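Slow bread at Plikthorpe: Sewwandi Weerasinghe on flour, water and patience

Sewwandi Weerasinghe bakes 219 loaves a week in a single-storey unit on the edge of Plikthorpe, nearly all of them from one dough. In the evenings she teaches home cooks to make the same loaf in a domestic oven. We spoke in April, at ten past two in the afternoon, between the last delivery and the first mixing of the leaven.

Her training was in food chemistry, and she talks about bread mostly in percentages. The flour is always 100. Everything else in the bowl is given as a share of its weight: water at 72, salt at 2, ripe leaven at 20. "People ask me for the recipe and I give them those figures," she says. "Then they ask how many cups. I don't know how many cups. A cup of flour that has been packed down is a different amount of flour from one that has been spooned in."

For the home version she specifies 700 grams of flour, to fit the cast-iron casserole that most of her students already own. That means 504 grams of water, 14 grams of salt and 140 grams of leaven. She asks students to weigh the water as well, as the markings on a plastic jug are hard to read to within 20 grams.

The flour comes from a mill called Potgieter, which sends her a strong white and a coarse wholemeal. She blends them nine parts to one. The protein content of the white varies a little with each delivery and she adjusts the water to suit. "I hold back 30 grams at the start. If the dough is stiff after the first rest, it goes in. If it isn't stiff, I leave it out. You can add water to a dough but you can't take it away."

The first rest is 40 minutes, with only flour and water in the bowl. Salt and leaven go in afterwards. I asked whether the order mattered in a home kitchen, where many recipes put everything in together.

"It matters less than some books make out," she says. "If you put everything in at once you will get bread. The rest makes the dough easier to stretch, and you do less work with your hands. I have a bad wrist, so I'm in favour of it."

She does not knead. The dough is folded in the bowl four times at half-hour intervals, each fold consisting of a lift from the north, south, east and west sides with wet fingers. After that it is left alone until it has grown by half. At 24 degrees this takes her three and a half hours from the last fold. In a cold kitchen it may take six, and she tells students to ignore the clock and put a strip of tape on the side of a straight-sided tub. 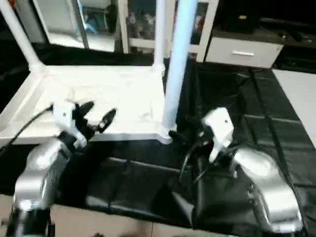 Temperature is the subject she returns to most often. She keeps a probe thermometer in her apron pocket and takes a reading of the flour, the room and the water before each mix. The water is the only one of the three that she can change quickly, so it does the correcting. In winter she uses it at 34 degrees. In August it comes out of the fridge.

"A student wrote to me that her bread had stopped working," she says. "Same flour, same leaven, same tin. She had moved house. The new kitchen was at 17 degrees and the old one had been at 23. I told her to put the tub in the oven with the light on and a mug of hot water next to it. That was the whole repair."

Shaping is done in two stages with a 20-minute gap. She uses rice flour to dust the baskets; wheat flour takes up moisture overnight and glues itself to the cloth. The shaped loaves go into the fridge at 4 degrees for anything between 12 and 16 hours. Past 20 hours she finds the crumb tightens and the sourness gets ahead of the flavour of the grain, though she allows that this is partly taste. Her brother prefers it at 30.

She is less strict about ovens than I had expected. The bakery has a deck oven, a second-hand Sirkilar with one temperamental thermostat, but for years she baked in the bottom of an ordinary electric cooker. Her method for that was a lidded casserole heated for 45 minutes at 250 degrees, the loaf lowered in on a sheet of parchment, 20 minutes with the lid on and 25 with it off at 225. The lid keeps the steam in and the crust soft for long enough to let the loaf rise.

"If the base burns, put an empty baking tray on the shelf below. I get that question more than any other."

The other frequent question concerns the leaven, and in particular how much of it has to be thrown away. Her answer is very little. She keeps 30 grams in a jar at the back of the fridge and feeds it the night before she needs it. What is left over goes into flatbreads, cooked in a dry pan with cumin seed. The recipe for these, which she calls Cisik after the lane she grew up in, takes four minutes and appears on the handout for her evening class.

The class has a waiting list. Over 3,000 people have downloaded the handout, and she has revised it several times, usually to remove something. The latest version no longer includes the section on scoring patterns. "One cut, a centimetre deep, blade held low. They can look at patterns when the bread is good."

I asked what she eats on it. Butter, she said, and salted butter at that, on the second day, when the crumb has set and it slices cleanly. Then she went to check the temperature of the water.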